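Zwischenbericht an die Josberg-Förderung
Projekt: Werkstattraum und Arbeitsplätze im Haus Brarkon
Berichterstatterin: Kumudini Pathirana
Stand: 2. April 2022

1. Anlass und Umfang des Berichts

Der vorliegende Bericht beschreibt den Stand der Arbeiten im Werkstattraum im Erdgeschoss. Er schließt an den Antrag vom vergangenen September an und behandelt die Einrichtung der Tische, die Ordnung der Kleinteile auf Tabletts, die Verkabelung sowie die Mittelverwendung. Die Arbeiten im Nebenraum sind nicht Teil dieses Förderabschnitts und werden nur dort erwähnt, wo sie den Zeitplan berühren.

2. Ausgangslage

Der Raum wurde vor der Bewilligung als Lager und gelegentlich als Prüfplatz genutzt. Es gab keine festen Zuständigkeiten für die Tische. Wer etwas aufbaute, ließ es in der Regel stehen, bis der Platz anderweitig gebraucht wurde. Werkzeug und Kleinteile lagen in offenen Kartons, teils ohne Beschriftung. Die Folge war, dass vor jeder Arbeit zunächst gesucht und umgeräumt werden musste. In der Bestandsaufnahme wurden 327 Positionen erfasst, von denen ein erheblicher Teil doppelt vorhanden oder nicht mehr verwendbar war. Die Liste liegt der Förderstelle bereits vor.

3. Tische

Die Tische mit weißer Platte und heller Holzkante wurden aus dem alten Bestand übernommen. Eine Neuanschaffung war im Antrag als Möglichkeit genannt, wurde nach Prüfung aber verworfen. Die Gestelle sind stabil, die Kanten unbeschädigt. Die Platten zeigen Gebrauchsspuren, vor allem graue Schlieren und kleine dunkle Punkte. Ein Reinigungsversuch mit dem üblichen Mittel hat an einer Probestelle einen Teil davon entfernt. Für die tägliche Arbeit spielt das keine Rolle, bei Arbeiten mit hellem Material legen wir eine Unterlage auf.

Die Tische stehen jetzt so, dass die Langseiten frei zugänglich sind. Der Abstand zur Wand wurde vergrößert, damit man auch von hinten an die Geräte herankommt. Dafür musste ein Regal in den Flur versetzt werden. Die Hausverwaltung hat zugestimmt, der Fluchtweg bleibt in der vorgeschriebenen Breite frei.

4. Tabletts und Kleinteile

Für die Ausgabe und Ablage von Teilen verwenden wir schwarze Tabletts mit erhöhtem Rand. Bestellt wurden 50 Stück bei der Firma Bagheri, 40 davon sind im Umlauf, der Rest liegt in Reserve. Jeder Arbeitsgang erhält ein eigenes Tablett, das vor Beginn bestückt und am Ende vollständig zurückgegeben wird. Was auf dem Tisch neben dem Tablett liegt, gehört nach der Hausregel nicht zum laufenden Arbeitsgang und wird beim Aufräumen eingesammelt.

Die Regel wird überwiegend eingehalten. Schwierigkeiten gibt es bei längeren Teilen wie Stäben und Profilen, die über den Rand hinausragen. Sie lassen sich auf dem Tablett ablegen, rutschen beim Tragen aber leicht herunter. Wir haben ein größeres Format angefragt. Der Lieferant führt es, allerdings mit flacherem Rand, was den Nutzen wieder einschränkt. Eine Entscheidung steht noch aus.
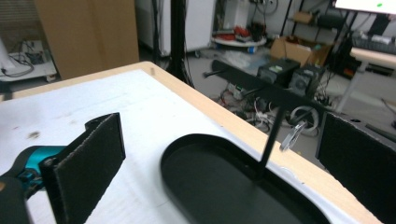 Die matte Oberfläche hat sich bewährt. In der ersten Lieferung waren auch glänzende Tabletts enthalten, auf denen kleine Metallteile unter der Deckenleuchte schlecht zu erkennen waren. Sie wurden ohne Mehrkosten umgetauscht. Die Beschriftung erfolgt an der Unterseite mit Lackstift. Aufkleber hatten wir zunächst erprobt, sie lösten sich jedoch nach wenigen Wochen beim Abwischen.

Für Klemmen wurde ein eigener Schubladenblock eingerichtet. Die Sortierung nach Spannweite ist abgeschlossen, die Sortierung der Stäbe nach Durchmesser noch nicht. Hier fehlt ein geeigneter Halter. Wir planen, ihn selbst zu bauen, sobald der Werkstattplan dies zulässt.

5. Verkabelung und Bodenfläche

Dieser Punkt liegt hinter dem Plan. Hinter dem Tisch liegen weiterhin Kabel in Schwarz, Weiß, Rot und Grau übereinander auf dem Boden, dazwischen Netzteile und kleinere Geräte. Die Fläche unter der schwarzen Querstange ist davon am stärksten betroffen. Beim Wischen muss sie ausgespart werden, und beim Umstecken ist nicht immer sofort zu erkennen, welche Leitung zu welchem Gerät führt.

Vorgesehen waren Kabelkanäle des Systems Zalport, die unter der Tischkante verschraubt werden. Die Lieferung kam vollständig an, die beiliegenden Schrauben waren für unsere Platten jedoch zu lang. Passende Schrauben sind bestellt. Bis zur Montage gelten folgende Regelungen:

Netzteile werden nicht übereinander gestapelt.
Neue Leitungen werden an beiden Enden beschriftet.
Nicht benötigte Leitungen werden am Ende des Arbeitstages abgezogen und aufgehängt.
Der Gang vor den Tischen bleibt frei von Kabeln.

Die ersten beiden Punkte funktionieren. Beim dritten ist noch Nachdruck nötig. Von den Leitungen, die zum Bestand des Raumes gehören, sind bisher 24 beschriftet.

Die Querstange selbst bleibt an ihrem Platz. Im Antrag war angekündigt, die daran befestigten Gehäuse in einen Schrank zu verlegen. Nach Rücksprache mit der Haustechnik haben wir davon Abstand genommen. Im Schrank wäre eine zusätzliche Belüftung erforderlich gewesen, und die Leitungen hätten verlängert werden müssen. Die eingesparten Mittel sollen, sofern die Förderstelle zustimmt, in die Bodenreinigung und in die Kabelkanäle für die zweite Raumhälfte fließen.

6. Nutzung

Der Raum ist seit Abschluss der Tischaufstellung durchgehend in Gebrauch. Die Belegung wird in einem Heft am Eingang eingetragen. Ein elektronischer Kalender wurde diskutiert und vorerst zurückgestellt. Die Rüstzeiten haben sich nach Angaben der Nutzenden verkürzt, eine Messung dazu liegt nicht vor. Im Antrag hatten wir eine solche Messung nicht zugesagt, halten sie für den Abschlussbericht aber für sinnvoll und werden die Zeiten ab dem nächsten Monat im Heft mitführen.

Beschwerden gab es über die Beleuchtung an der Fensterseite. Die vorhandenen Leuchten sitzen zu weit hinten, sodass man beim Arbeiten den eigenen Schatten auf der Platte hat. Zwei Klemmleuchten aus dem Bestand wurden testweise angebracht.

7. Mittelverwendung

Die Ausgaben für Tabletts und Schubladenblöcke sind vollständig abgerechnet. Der Posten Kabelkanäle ist bezahlt, die Montage noch nicht. Für die Tische sind nur Kosten für den Transport innerhalb des Hauses und für zwei Ersatzfüße angefallen. Der Posten Neuanschaffung Tische wurde damit nicht in Anspruch genommen. Die Belege sind in der Anlage nach Datum geordnet.

8. Abweichungen und Bitte um Entscheidung

Wir bitten um Zustimmung zu zwei Änderungen. Erstens soll der nicht verbrauchte Betrag aus der Position Tische für Beleuchtung verwendet werden dürfen. Zweitens soll die Frist für die Verkabelung um sechs Wochen verlängert werden. Auf den Endtermin des Projekts hat die Verlängerung keinen Einfluss, die Arbeiten im Nebenraum können unabhängig davon beginnen.

9. Nächste Schritte

Montage der Kabelkanäle an der hinteren Tischreihe, danach Reinigung der Bodenfläche.
Beschriftung der übrigen Leitungen.
Bau des Stabhalters.
Entscheidung über das größere Tablettformat.
Aussonderung der nicht mehr verwendbaren Positionen und Abgleich mit der Bestandsliste.

Rückfragen zum Bericht und zur Anlage bitte an Kumudini Pathirana, Haus Brarkon, Werkstattleitung.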